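We use cookies to remember your preferences and to count visits. Accept all | Manage settings

A Monday at the Drekia open day

Last updated: October

I have a weakness for storage. Other people come home from a trip with olive oil or a rug, and I come home with boxes to put the olive oil in. So when Drekia, who make home organizing products on the edge of an industrial park, announced that they would open their doors to the public for one day, I signed up the same evening. The confirmation email said I was visitor 483, which I took as a sign that I was among friends.

Getting in

The bus drops you at a traffic circle and leaves you to work out the rest. I followed a couple carrying an empty tote bag the size of a sofa cushion, on the theory that they knew where they were going, and they did. Doors opened at ten. At the desk you got a paper wristband, a floor plan and a pencil, the short kind with no eraser, so any mistakes you made that day were permanent.

The floor plan showed three areas: the sample hall, the sorting room and the shop. The shop was drawn slightly larger than the other two put together. I admired their frankness.

The sample hall

Drekia say they have 1,307 items in their catalog, and the sample hall has most of them, arranged by the room you are supposed to be ashamed of. Kitchen comes first. There was a long bay of spice racks, all filled with the same dried lentils, and a pull-out shelf for pan lids that worked beautifully until a man in a windbreaker put actual pan lids on it.

Past the kitchen you come to Vonel, their bathroom line, and then a whole wall of hooks. I spent longer at the hooks than I'm prepared to admit. The bathroom cabinets were fine, if you own four things and they are all short.

The guide for our group had a headset microphone and a speaker clipped to her belt, so her voice came from her hip. She told us the average junk drawer contains at least one key that opens nothing. Everyone laughed, and then everyone went a bit quiet.

The sorting room

This was what I had come for. The sorting room is where they try out layouts before a product goes to the shop, and it's plainer than the hall: white tables, good light, no lentils. You were allowed to go up to the tables and look as long as you liked, and the small units were the ones that drew me.

I'm a drawer person. Boxes with lids are for people who have made peace with never seeing their belongings again. A small drawer unit sits on the desk and lets you change your mind, and if the plastic lets some light through you can even find the stapler without opening everything twice.
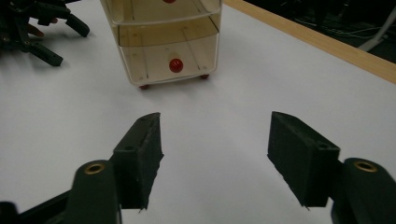
What I would put in it

I gave this real thought on the spot, with the pencil, on the back of the floor plan. Batteries, obviously. Stamps, takeout menus from restaurants that have closed, the spare buttons that come in tiny envelopes with every shirt and have never once been sewn onto anything. I like the amber tint, too. It makes a thing look as if it has been in the family for a while, and it might be kind to the sight of my receipts.

The white tables do everything a favor, of course. At home a unit like that would stand between the toaster and a pile of mail, and I'd have to judge it under the bulb I keep meaning to replace.

Lunch

There was a cafe stand run by El Fassi, a local bakery, in the corridor between the sorting room and the shop. Flatbread with egg and peppers, mint tea in paper cups, a line of nearly 30 people and one card reader. Worth the wait. The seating was a row of Drekia's own folding stools, and I would call them a lunch-length product. Any longer and you start to think about your spine.

The shop

I went in with a limit of one item and left with 6. Two of those were drawer dividers for a drawer I don't have yet. I also bought a Jilunum tray, a shallow felt-lined thing for coins and keys, on the grounds that it was marked down and I was tired.

Practical notes: go early, eat before the shop, and bring a bag with a flat bottom. The last bus back was full of people holding boxes full of smaller boxes. Mine are stacked in the hall at the moment, until I find somewhere to put them.

Shared 6 times | 30 comments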